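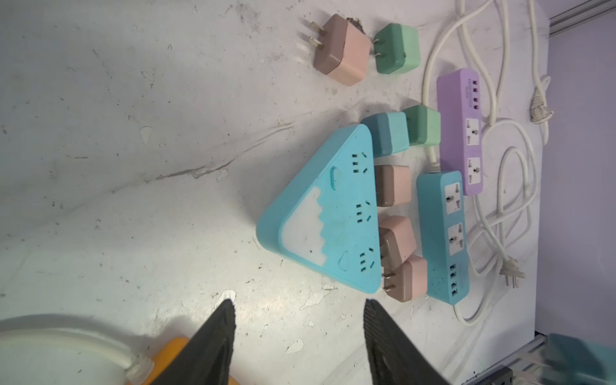 The mountain power strip on the workshop table, with a few plug adapters and two of its rectangular cousins.

About Lestico

Lestico is a small shop in Urkberg that fixes up, sorts and rehomes the things people plug other things into. Power strips, travel adapters, extension cords, chargers, the lot. We love this stuff! Most people keep theirs in a drawer or behind a couch and never give it another thought, and we think it deserves better (and a bit more color).

We started out of one cardboard box. A neighbor was moving away and left us 17 adapters from years of travel, and we spent a whole evening working out which fit where. By October we had two shelves full and a sign in the window on Essien Street. Last year 698 items came in through the front door, and 432 of them went out again to new homes. The rest were taken apart for teaching or sent to the recycler.

What we do on an ordinary day

Everything that's dropped off goes onto the white table first. Yes, the table is scuffed and chipped and has gray smudges all over, and we've grown very fond of it. We lay things out by shape, look over the prongs and sockets, and put pieces that seem to belong together side by side. Then comes cleaning, which takes longer than you'd think — dust and little specks get everywhere, and pale plastic shows every one of them.

After that each piece goes to the test bench in the back room. If it passes, it gets a paper tag with the date and the type of plug. If it doesn't, it never goes on the shelf.

The ones we get excited about

We have a soft spot for designs where somebody had some fun. The light-blue triangle is a great case: three groups of sockets down one side and a white panel with a wavy edge, so the whole thing looks like a mountain with snow on top. We also like the muted colors on the adapters, teal and mint green and a pinkish brown that goes with almost anything. Put a few of them next to each other and you'll want to rearrange them all afternoon.

Prudine evenings

Prudine is our free get-together for anyone who wants to learn the basics. We go through plug types, how to read a rating label and when a cord should be retired. Bring your own drawer of mystery adapters, we'd love to see it! Doors open at 6:30 p.m. and there's tea.

Visiting and dropping off

Come by any afternoon. Please wrap cables loosely and leave out anything with burn marks or bare wire — the town recycling center takes those. Children are welcome in the front room, and the test bench is for staff only.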